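How to find out which chores a robot arm can do for you yet

Posted 8/7/25 in Workshop and Home

I get asked the same thing every time I run an open evening at the Gullbridge workshop: can it do the washing up? I love that question, because the answer changes every year and because you can test it yourself with a small arm, a bench and a free afternoon. What follows is the method I use to judge whether a chore is ready to hand over. You don't need to be able to write clever software. You do need patience and a notebook.

What you need

A small arm with a two-finger gripper and a camera near the wrist. Mine is an Erkilik, second hand, and it cost me 600 pounds with the power supply. A clamp to hold the base down. A few plain blocks. A sheet of paper with columns for the chore, the tries and what went wrong.

Step 1. Break the chore into pieces

"Tidy the table" sounds like one job, but for an arm it is a whole string of them: find the thing, get the fingers either side of it, close, lift, carry, let go. Write your chore out like that before you switch anything on. Folding a towel comes out surprisingly long (try it, you'll never look at the airing cupboard in the same way). Sorting bolts into trays comes out short, and that is a good clue to which of the two will go well.

Step 2. Start with a block

I know, I know, you want to see it pick up a mug. Start with a block anyway. It has flat sides, it won't roll away and it won't smash. If your arm can't pick up a block from wherever you happen to leave it, it can't clear a table, and you will learn much more quickly why.

Use the bench you really work on, too. A spotless white surface under a studio lamp makes everything easier for the camera, and then you carry the arm into a kitchen and it goes to pieces. Old paint, scratches and a bit of glare from the window are all part of the job.

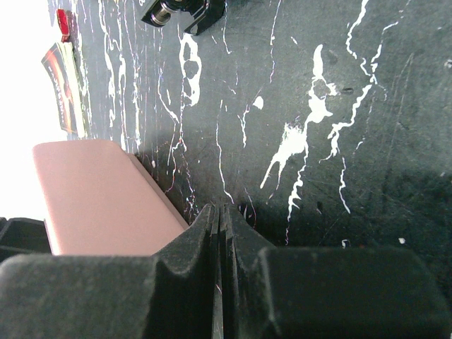 Run the pick with the block square to the fingers first, then turn it a little each time. Move it nearer, move it further off, push it to one side. Keep your hands well out of the way while the arm is moving and have the stop button within reach. I do 100 tries for each chore, which sounds like a lot but goes by quickly with the radio on.

Step 3. Write down how it fails

This is my favourite part! A plain score tells you very little. Did the fingers come down on top of the block? Did they close beside it? Did it get lifted and then slip on the way over? Joon-young Ko, who shares the bench with me, uses a single letter for each kind of miss, and I've copied the idea shamelessly. M for missed, S for slipped, K for knocked. After a page of these you can see the pattern without doing any sums.

If most of your letters are M, look at the camera and the lighting. If they are mostly S, look at the finger pads – a wipe with a damp cloth did more for mine than a whole evening of fiddling with settings.

Step 4. Swap the block for the real thing

Now bring in the chore. Go from hard things to soft ones: a plastic tub, a wooden spoon, a sponge, a sock. Change one thing at a time. My arm was very good with tubs and quite hopeless with socks until I bunched them up a bit first, and whether that counts as doing the laundry I leave to you.

Step 5. Time yourself helping

Every time you step in to straighten something or fetch it off the floor, add it to your sheet. At the Maksymiv joinery in May we set up an arm to move offcuts from a bench to a bin, and it did the work nicely, but someone had to come over 6 times in the first hour. That's still a chore for a person, only with more walking.

My rule is no more than 2 rescues in an afternoon. Moving parts of one shape from tray to tray passes. Putting blocks and tubs away passes. Loading a dishwasher with mixed crockery doesn't, in my kitchen, though it gets further than it did last summer and I'm thrilled every time a plate goes in.

If yours does better

Please send me your sheets, failures included. I'm collecting them for the Floltau meet-up, and I'd especially like to hear from anyone who has got a two-finger gripper to turn a duvet cover the right way out.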